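Card Evening Working Group
Minutes of the meeting held on 12 May 2026

Present: Amnuay Ruangrit (chair), Victor Lema (minutes), Ó Briain, Ferell
Apologies: Skovberg

1. Minutes of the last meeting
Agreed, though Ferell doubted that anyone had read them.

2. The poker set
The chair reported that the round green mat and the cased chips were now in use. Victor Lema asked why we need a mat that says TEXAS HOLD EM POKER along the rim when half the members play rummy. The chair said it came with the set.
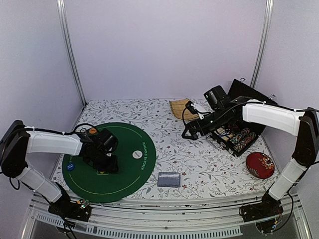
Ó Briain felt the case takes up too much of the table with its lid up and would be better on a chair. The chair preferred it within reach. Left as it is for now. The Sidska quote for a second set, at 454, was thought steep and was not taken further.

3. Blinds and buttons
Ferell proposed that newcomers play without blinds for the first hour. Victor Lema could not see how that would teach them anything. Ó Briain pointed out that the big blind button is orange and says BIG BLIND on it, so it can hardly be missed.
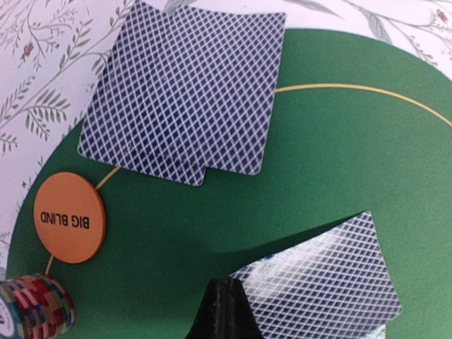

It was agreed to keep the blinds but start them low. Starting stacks of 2,000 were suggested by the chair - Victor Lema asked that his objection be noted, as last December the game was still going when the hall wanted locking. Cards to stay face down on the felt until the showdown, whatever was done at the old club.

4. Tablecloth
Ferell likes the leafy cloth. Ó Briain does not, and expects it to ruck up under the mat. No money to be spent on a plain one until somebody shows that it does.
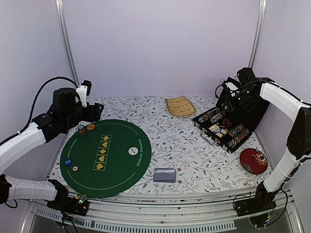 5. Any other business
Skovberg had written in asking for a printed list of hand rankings. Victor Lema doubted it would be looked at. Ferell to do one anyway, one side of paper only.

Next meeting: to be arranged by the chair.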